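Peltcombe Community Board > Local News > Crime and Courts

Thread: Reward for stopping the Roken store robber?

kelon_road
Posted 7:40 am
The council votes in May on giving $2,000 to the two shoppers who held the robber at the Roken store until police came. I'm for it. They got hurt doing it and one missed work.
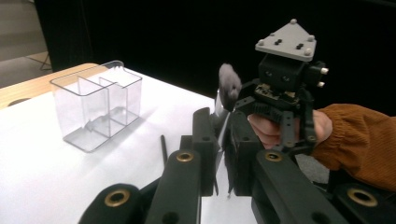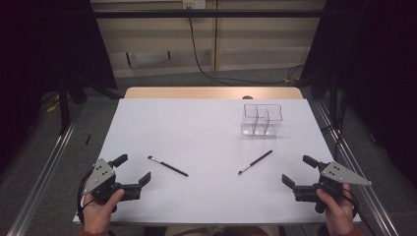

Both taken at the same white tabletop.

millside
Posted 8:05 am
Against. The police advice is to get out and call. Pay people for doing the opposite and next time somebody gets stabbed over a cash drawer.

tarigan_st
Posted 8:22 am
He had a knife and he was between the clerk and the door. She couldn't get out. What were they supposed to do, watch?

millside
Posted 8:31 am
I didn't say they were wrong. I said the town shouldn't put a price on it. A letter from the mayor is fine.

oldferry
Posted 9:14 am
A letter doesn't cover an ER bill. The Tarigan Street collection is at $1,880 last I looked, so people here clearly want to help. I put in $100.

kelon_road
Posted 9:20 am
Didn't know it was that high. Is that separate from the council money?

oldferry
Posted 9:26 am
Separate. The jar is at the Kelon bakery counter. Goes to both of them, split evenly.

dk_north
Posted 12:10 pm
What bothers me is the sentence. The paper ran 2 pages on the heroes and one paragraph on why he was out on bail in the first place.

millside
Posted 12:18 pm
Agree with that part. Bail is a county matter though, so the council can't do much about it.

tarigan_st
Posted 12:45 pm
They can still write to the county. I'll ask during public comment.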